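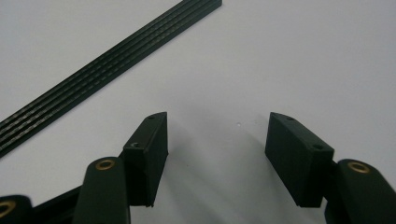 Boyang Ye wrote under my first post that I should measure the play in the joints before I blame the finger pads, so I did this, and now I ask again with more details.

Hand-held gripper: hard printed pads or soft pads for thin flat parts?
Posted by Songül Karabulut

I am comparing two hand-held grippers for recording demonstrations. One is the Metlow, which our lab bought in February. The other is built by me from the Forklow drawings, with black arms, brass bushings in the pivots and flat block pads held with screws. The camera looks down between the fingers in both.

My task is to pick up thin flat parts from a white table and put them in a tray. With a thick part I see no difference between the two grippers. With a thin strip the Metlow is clearly better. I did 50 picks with each one, same person, same table, same light. With the Metlow I failed 3 times. With mine I stopped writing down the failures because it was too depressing, but it was a lot more than that.

The pads on mine are hard plastic and the surface is a little rough. When the jaws are wide open the two faces make a V, and it opens to the side away from me. When I close on something thin, I think only one edge of each pad is touching. I measured the play at the fingertip as Boyang asked. There is almost no movement in the bushings, but if I press on the pad itself, it turns a little on its screws.

What I want to know:

Should I first change the pad material or first correct the angle?
Is it a problem for training later if the pads change in the middle of the recording? I already have 202 episodes with the hard pads.
Has someone used the Dai camera with black fingers on a white table? My exposure jumps when the fingers close.

Thank you for reading, and sorry if the mechanical words are not the correct ones.

Fouad Bouazza

Angle first. Soft material will hide the error for some weeks and then it will wear on one side and you are back where you began.

To check it, close the jaws on a piece of paper and pull the paper from different places along the pad. If it slides out freely near the tips and sticks near the arms, your faces are not parallel when closed. The V in the open position does not tell you much, what matters is the closed position. On a linkage gripper the pads can turn quite a lot during the travel, depending on the drawing. I had the older Forklow drawings and there the pad holes were a bit too big for the screws, so the block could rotate exactly like you write. I printed the block again with smaller holes and used a flat washer under the arm side. After that I glued a thin sheet of silicone on each face, the same thickness on both.

Please do not tighten the screws very strongly in printed plastic. I cracked two blocks in this way.

For thin strips on a hard table you also need the tips to reach the table at the same moment. Close the gripper, stand it on its tips on a flat plate, and look for light under one of them. If one tip is higher, sand the lower one in small steps.

About the 202 episodes, I would keep them but in a separate folder. When I mixed old and new pads, the policy closed too early on some parts. Maybe it was for another reason, I did not test it properly.

Zhiqiang Tang

just buy the second Metlow, your time costs more than this

Rongrong Liao

I can answer for the camera, less for the mechanics.

With the Dai camera I had the same jump. The automatic exposure measures the whole picture, and two black fingers moving into the middle on a white background is a big change. Set the exposure by hand. I put it so the white table is light gray in the picture, not full white, and then the details on the black parts are still visible. Lock the white balance also. In the Stunurer recording software these two settings are in different menus, and the white balance goes back to automatic after each restart, so check it every morning. It took me a long time to find this.

If you can choose, put a matte gray or light blue sheet on the table for some of the recordings. A black strip on white is very easy to find for the model, and then it has trouble when the table is another color. Our set has almost 2,000 episodes and I am still sorry that the first part is all on one table.

I agree with Fouad about the separate folder. Write the pad version in the name of every episode from now on, also for the Metlow.

Songül Karabulut

Thank you Fouad and Rongrong. The paper test shows it sticks only near the arms, on both pads. I am printing new blocks with smaller holes tonight and will write here the result of the next 50 picks. Exposure is now fixed by hand and the jump is gone.

Zhiqiang, I asked for a second one, the answer was no.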